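Likwood issues revised colour-marking schedule for buried non-potable water services

2021-04-05

Likwood, the pipe-fittings and valve supplier, has released a revised colour-marking schedule for buried and surface-mounted non-potable water services. The schedule replaces the edition issued to distributors last May and applies to all fittings supplied under the Curnulex and Zou ranges.

The revision follows a review of 658 site records submitted by licensed plumbers, irrigation contractors and council works depots. Of these, 134 recorded a fitting whose body colour did not match the service it was installed on. Most mismatches occurred at transition points, where a replacement fitting had been taken from general stock.

"The previous schedule assumed that the colour of the pipe would govern," said Morenike Dauda, technical manager at Likwood. "In a trench that has been backfilled and reopened, the fitting is often exposed first. The revised schedule treats the fitting as a marker in its own right."

Under the new schedule, each fitting is assigned to one of 3 marking classes. Class A covers recycled and reclaimed water, Class B covers untreated bore and dam water, and Class C covers harvested stormwater. Body colour, cap colour and tape colour are specified separately for each class.
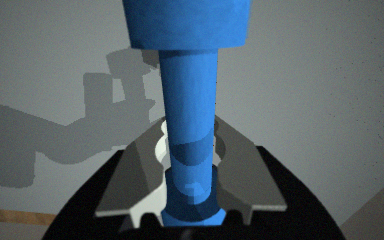
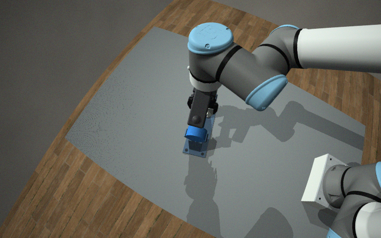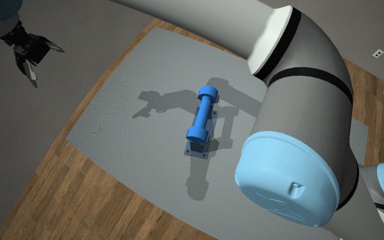
Colour tolerance is now stated for the moulded part after weathering, where the earlier edition gave a value at manufacture only. Samples are exposed on an outdoor rack at the Ullel test yard and compared against a retained control under a standard daylight lamp. A saturated blue of the kind on the narrow-shafted part between the grey fingers falls outside all classes in the new schedule and must not be used on any non-potable fitting. Existing stock in that colour range may be returned for credit through the original distributor.

Vasilică Manole, who led the drafting, said the weathering clause had required the most consultation. "Contractors in the north asked for a longer exposure period. We have adopted the longer period for surface-mounted fittings and kept the existing one for buried work."

The schedule also amends the rules for marking tape. Tape must be laid continuously above the service, lapped at joints and carried up the riser to the first valve. Adhesive labels are no longer accepted as a substitute on risers below finished ground level.

Distributors will receive printed copies with their next order. Technical enquiries should be directed to Masanobu Fukuda, standards liaison, at the Likwood head office.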